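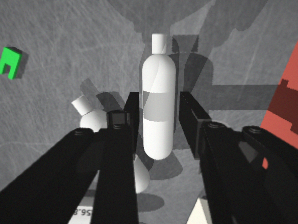
White bottle between the gripper fingers (simulation)

Progress report to the Gounder Fund, 7/9/18
Legacy spares and repair, Valel door entry systems
Prepared by Elli Tuominen

You asked for a plain account of where the money has gone and whether the spares scheme is worth a second year. My view is still that it might be, but I am less sure than I was in January.

The stock side first. We bought 900 handset boards from the Hosteten warehouse when it closed its parts counter. The listing said tested. Meifang Cai put a sample on the bench and a fair share had dead call buzzers, so I no longer take "tested" on a listing to mean very much. Hosteten has offered a credit against future orders. We don't expect to place any, so we have asked for cash and are waiting for a reply.

Power supplies are in better shape. Venkatesh Rai found 200 of the older type, still sealed, and the ones we have sent out so far have stayed out. Whether that holds through a winter I would not like to say. Capacitors age on the shelf too, and the date codes are not encouraging.

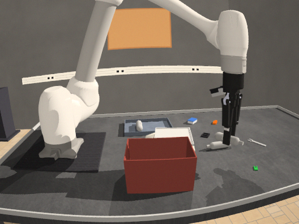

Repairs and Returns

The repair bench opened later than planned. Vignesh Pinto now runs it two days a week and the wait for a door panel is down to something a building manager can live with. Most of the faults are the same worn push buttons and corroded terminals. Clotberg sells a replacement button that is described as a direct fit. It fits once you file the collar, and we have told customers so – the supplier's leaflet still does not.

We were also asked to look at Clotberg's conversion kit, which is meant to let a new handset run on the old wiring. Yamuna Kaimal fitted it in two buildings. One works. The other drops calls from the top floors, and Clotberg blames the cable, as suppliers do. I would not spend grant money on more kits until they send someone to look at it.

Money

There is around $3000 left in the parts budget. I had forecast more, and the difference is mostly return shipping on the bad boards. Nothing has been moved from the bench wages to cover it.

Before the next payment we would like your agreement to stop buying untested lots altogether, even when they are cheap. The customer survey in the original plan has not been done. I doubt it would tell us much that the returns log doesn't, but if you still want it, Meifang can send it out with the next batch of invoices.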